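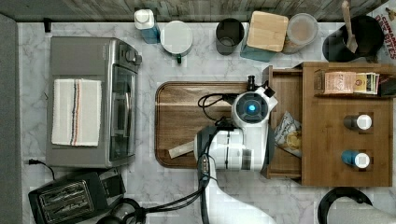 Running a toaster oven and a kettle on the same kitchen circuit
Home Help > Kitchen > Electrical and small appliances
Posted 4/10/23

ometti_fan

We moved into a small house in Branstead in February and the kitchen has one long counter with two double outlets on it. The previous owner told us they were on the same breaker, and after a few weeks of living here I believe it. If I have the toaster oven going and somebody turns on the kettle, everything on that wall goes dead and I have to go down to the basement and reset the breaker. It doesn't happen right away. Usually it takes a few minutes, and once or twice it held long enough for the kettle to boil.

The toaster oven is an Ometti, not a new one. The kettle is a Petia. The plate on the back of the oven is worn and I can't make out the whole number, but the kettle says 1500 watts on the bottom. The breaker has a 20 on the handle. The refrigerator is on a different breaker, I checked that by turning things off one at a time.

What I would like to know:

Is it bad for the breaker to keep tripping like this? It has probably happened 9 times since we moved in.

Could I just put in a larger breaker? My brother-in-law said a 30 would stop it.

Would a power strip with its own switch help at all, or would that make it worse?

Also, the cord on the toaster oven feels warm near the plug after a long bake. Not hot, but warm enough that I noticed it. I don't know if that's connected to the rest of it or a separate problem. The house was built in the sixties and I don't know how much of the wiring has been replaced. We rent out one room, so I can't always control who is using what and when.

Thanks for any help. I would like to avoid opening up the walls if I can.

copperline

I did residential electrical work for a long time and this is one of the most common calls there is. The breaker is doing what it was put there to do.

Start with the arithmetic. A 20 amp circuit at 120 volts gives you 2,400 watts at the most. Your kettle draws 1500. Toaster ovens vary, but plenty of them are between 1200 and 1800. Say yours is in the middle at 1500. Both together come to 3000 watts, or 25 amps, on a circuit rated for 20. A breaker won't trip the instant you go over by that much. It has a part inside that heats up and lets go after a while, and how long it takes depends on how far over you are and how warm the breaker was to begin with. That explains the few minutes. It also explains why it sometimes holds. The thermostat in the oven cycles the elements on and off, and if the kettle happens to run during an off period you get away with it.

Do not put in a 30 amp breaker. I want to be very plain on this one. The breaker protects the wire in the wall. A 20 amp circuit is normally wired in 12 gauge copper, and in a house from the sixties somebody may have put a 20 on 14 gauge wire, which should only have a 15. If you put a 30 on either one, the wire can overheat inside the wall and the breaker will let it. You would have solved the nuisance and made a fire hazard. If you have an electrician out for any reason, ask them to look at which gauge is on that breaker. It takes a few minutes with the panel cover off. Leave the cover alone yourself, as there are parts behind it that stay live even with the main off.

On wear: breakers are built to trip, but they aren't meant to be used as a switch every few days for years. Nine times won't hurt a good one. If it begins tripping with only one appliance running, or it feels loose or won't stay set, have it replaced with the same size and the type the panel calls for.

The power strip won't help. It doesn't add any capacity, and most strips are rated for 15 amps total. Heating appliances should go straight into the wall. That means toaster ovens, kettles, space heaters, coffee makers with a hot plate, and slow cookers too, even though those draw much less.

Now the warm plug. A little warmth along the cord of a heating appliance after a long run is normal. Warmth that is concentrated at the plug is different, and it usually means a poor contact between the blades and the outlet. Old receptacles lose their grip. Unplug the oven when it's cool and see how the plug feels coming out. If it slides out with almost no resistance, the receptacle is worn and should be replaced. A new one costs a few dollars. Look at the blades as well. If they are discolored or pitted, or if the plastic around them is brown or soft, stop using the oven until the plug or the cord has been dealt with.

The lasting fix is a second circuit to the counter. Present code calls for at least two 20 amp circuits for kitchen counters in new work, and yours has one because of its age. What it costs depends almost completely on how far the panel is from the kitchen and whether there is a basement or crawl space below. You mentioned a basement. If it's unfinished under the kitchen, the cable can come up from below into a new box and very little wall gets opened. I have seen quotes for this kind of job run from a few hundred dollars up to 2,000, the higher ones being finished basements or full panels with no room for another breaker. Get more than one quote.

Until then, run one heating appliance at a time on that wall.

kolar_kitchen

Agree with not changing the breaker. My uncle did that and it was fine, but he sold the place so who knows.

We had the same trouble and what worked for us was moving the kettle. We put it on a little shelf in the dining room, which turned out to be on a separate breaker, and it hasn't tripped since. You have to carry water but it's not far. You can find out what is on what by plugging in a lamp and switching breakers off until it goes out, which it sounds like you already did for the fridge.

Some toaster ovens use less than others. Ours is a Kolář and I think it's lower than most, though it takes longer to heat up – you get used to it. You could also get a stovetop kettle if you have a gas range. Then the problem is gone completely.

For the tenant, put a note on the kettle. Ours says OVEN OFF FIRST.

ps_hallway

A few things to add to the long answer above, mostly on the toaster oven. I repair small appliances part time and see a lot of them.

If the rating plate is unreadable, look for the model number on the inside of the door frame or on the underside. With the model number you can nearly always find the wattage in the manual. If you can't, a plug-in power meter will tell you. They are cheap, and some libraries lend them. Plug the meter into the wall, plug the oven into the meter, set it to its highest bake setting and read it after a minute. Make sure the meter is rated for 15 amps and don't leave it in place for regular cooking.

Check which elements come on in which mode. On many ovens, toast runs the top and bottom elements together and draws the most, while bake may draw less. That could be why you notice the tripping at some meals and not at others.

Keep the top of the oven clear while it's on. People use it as a shelf because the counter is crowded, and I have had ovens come in with bread bags melted onto the case. Dish towels are the other common one. It's a handy flat spot to drop a towel, and then someone starts the toast without looking. The top of a metal case gets hot enough to scorch cotton, and a towel that slides down over the front can reach the door, where it's hotter still. With a tenant in the house I would make it a rule that nothing lives on top, even when the oven is off.

Leave space at the sides and back too. The manual will give a distance. If yours is missing, a few inches all around is reasonable, and more above if you have cabinets. Run the cord so that it doesn't touch the case or pass behind it where it gets pinched against the wall. A cord that has been pressed against a hot back panel goes stiff and shiny, and later it cracks. Bend it gently in a few places with the oven unplugged. If it's stiff in one spot and flexible everywhere else, that spot has been cooked.

Empty the crumb tray. It has nothing to do with your breaker, but after 8 or so loaves of toast it's usually full, and crumbs under the lower element are the main reason these ovens smoke.

If the cord does need replacing, it has to be a heat-resistant type made for heating appliances, in the correct gauge. An ordinary extension cord with the end cut off is not a substitute. I have found those inside ovens more than once. On an older machine, the cost of a proper repair may be close to the price of a new one, so get a figure before you agree to the work.

ometti_fan

Thank you all. I pulled the plug out last night and it practically fell out of the wall, so I think the receptacle is worn like copperline said. The other outlet on the counter grips a lot better. I'm using that one for now and the landlord next door gave me the number of the electrician he uses. The basement under the kitchen is unfinished, so I'll ask about the second circuit at the same time.

I found the model number underneath. The manual says 1450 watts.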